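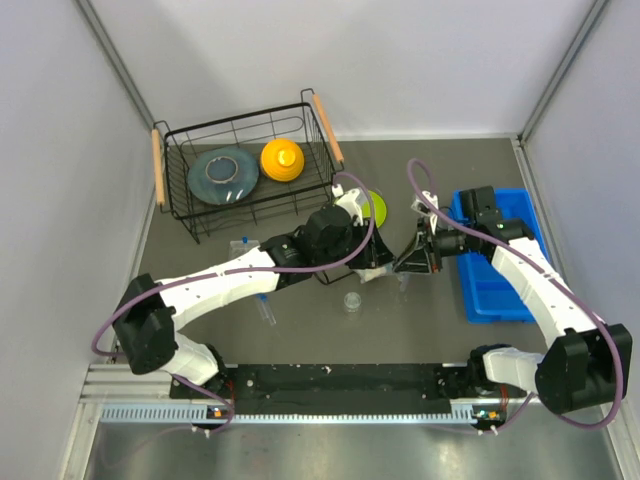 Two robot arms over a gray tabletop, one above a blue plastic bin.

Investing | Small Caps

The Flodberg Rally Needs a Second Look

Flodberg shares have doubled since March, and the newsletters want you to believe there's more to come. I'm not so sure.

The bull case rests on one deal. Flodberg bought Dimora, a smaller parts supplier, and told shareholders the savings would show up within 2 years. Fine. But profit before the deal was already slipping, and the company now carries debt it didn't have last spring.

Then there's the price. At 624 a share, you're paying 50 times earnings for a business that sells valves. Van Hecke, its closest rival, trades at less than half that – and pays a dividend.

Brokers at Eminska have a target of 100 points above today's price. Their note spends nine pages on "momentum" and one paragraph on cash flow. I read it twice.

Could I be wrong? Sure. Cheap stocks stay cheap and pricey ones can run for ages. I'd still want to see two clean quarters before putting in a dime.

Filed under: Stocks, Valuation, Mergers
Shares 50 | Comments 3

valvehead
Sold half in March. Sleeping better.

mtn_ledger
You said the same thing last year and it doubled.

rp_dividends
Van Hecke's payout isn't that safe either, check the pension gap.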